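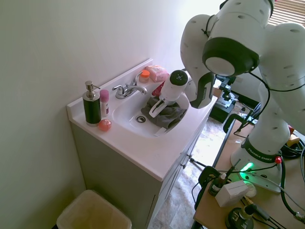
Projects > Household Routines > Pretus > Progress reports

Pretus sink care: second progress report to Prodadano

Fri 27 December
By Sheyla Arboleda

3 shares | 0 comments

The grant agreement asks for a report on what we did, what it cost and whether the Haruna routine works. I can answer the first two. On the third I have opinions and a thin stack of record sheets, and I would ask that the sheets be read with more caution than the summary we sent in August, which I now think was too cheerful.

For anyone at Prodadano who is new to the file: Haruna is a written routine for looking after a bathroom sink with one cloth and whatever is already in the house. It was drafted in Drornby for people who are setting up on their own for the first time. The claim in the application was that a person who follows it will keep a cleaner sink, in less time, and will buy fewer products. Those are three claims, and we should have kept them apart from the beginning. They need different evidence and we only collected evidence for one of them.

What was done

The practice vanity is in place. It has a glossy white countertop, an oval basin, a chrome faucet and a light gray cabinet below with paneled doors. I mention the gloss because it matters to the results. A shiny white surface shows hair and smears that a dull one hides, and people working on it tend to keep wiping after the routine tells them to stop. Several of the homes we hope to reach have older, duller sinks. I don't know how well anything learned on this one will carry over, and neither does the text of the routine, which talks about "the sink" as if there were only one kind.

We also settled what stands on the counter. The first draft of Haruna assumed a bare counter, and I objected to that at the time. Hardly any sink I have used in my life has had a bare counter. So the practice counter is kept stocked with the sort of thing people own: a black soap dispenser with a silver pump, a small jar with an orange lid, a pink package of wipes. The wipes were argued over at length. One view was that they undercut the whole idea, as the routine is supposed to need only a cloth. My view was that they are in people's bathrooms whether we like it or not, and a routine that can't survive a package of wipes within reach isn't much of a routine. They stayed.

The cloth is dark gray. I would not choose it again. A dark cloth doesn't show what it has picked up, so the step that says "turn the cloth when the face is dirty" becomes guesswork. The argument for it was that it looks decent for longer and people are less likely to throw it out. That may be true. We have no figures on it either way.

The order of the steps

The main change in this period was to the order. Haruna used to start with the counter and finish in the basin. The revised version begins in the basin, goes on to the faucet, then does the counter, and ends by rinsing and hanging the cloth. People on the old order kept leaving the cloth in the bowl at the end and walking away from it. The hope was that putting the basin first would break that habit.
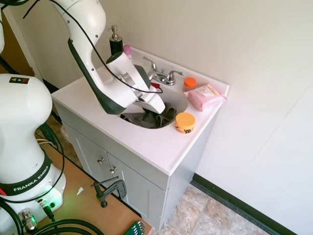

I am not convinced it has. The cloth still gets left bunched in the bottom of the bowl more often than I would like, and the step about hanging it up is the one most often missing from the sheets. There is also a plain objection to the new order, which I raised and which went into the minutes without an answer: if you wipe the counter after the basin, the crumbs and hair from the counter go straight down into the bowl you just cleaned. Anyone who has ever swept a floor before dusting the shelf knows how this goes. The people who like the new order say that a quick rinse takes care of it. Fine, but then the rinse is a step, it takes time, and it should be written down as one.

The faucet step is in better shape. The old wording said to "attend to the fixtures," which meant nothing to most readers. The new wording says to wipe the spout from the base outward and to go around the back, where the grime collects. It is dull to read and people do it. If I had to name one improvement that I would defend without any notes in front of me, it would be that sentence.

Moving things on the counter is unresolved. The routine has two versions of this step in use, one that lifts each item, wipes and puts it back, and one that pushes everything to the far side first. The first is slower and the second leaves a cluster of things that somehow never gets spread out again. I had expected a clear preference by now. There isn't one, and I would distrust anyone who said there was on the strength of what we hold.

What the sheets say

We have usable sheets from seven people. More were handed out, and the rest came back incomplete or did not come back. Seven is a small number and the people who return sheets are, I suspect, the people who would have cleaned the sink anyway.

Most of them reported that the routine was easy to follow. They were asked this by us, on our form, in a question that more or less invited a yes. I have rewritten the question. On time spent, the sheets are no use: some people wrote down how long the sink took, some wrote down how long the whole bathroom took, and one left a line through the box. On cleanliness we have only their own word. Nobody looked at a sink before and after with the same pair of eyes, and the application said that somebody would. That is a gap and I am reporting it as one.

As for buying fewer products, we have nothing. It would take a longer run and some record of shopping, and it was never costed. I suggest we drop the claim until there is a reason to bring it back.

Spending

We have spent 900 dollars of this year's materials line. Most went on the vanity and its fittings. The cloths, printing and postage made up the remainder – postage was higher than planned, and given how few sheets came back I would not repeat the mailing. There is no request for more money in this report. I would sooner see what is left used slowly than have a second round of sheets with the same faults as the first.

Next period

The written version of Haruna will be cut to one side of a page. It is currently longer than that, largely on account of an introduction about the satisfactions of a clean basin, which I have asked to have removed and will ask again.

We will try a light-colored cloth next to the dark one and see whether people turn it more often. The rinse goes in as a step of its own. The old order, counter first, will be brought back for part of the group so that there is something to compare the new one with, a thing we ought to have done before changing it.

I have also asked for one person in Drornby to look at the sinks, same person each time, with a short checklist agreed on beforehand. Until that is running I would prefer that Prodadano not quote the August summary in its own publications, in particular the line about "proven results." That line was ours and it was wrong.

Corrections to the mailing list and questions about the budget can go to me at the Pretus office. The record sheets are available to read, though the handwriting on a few of them is hard going.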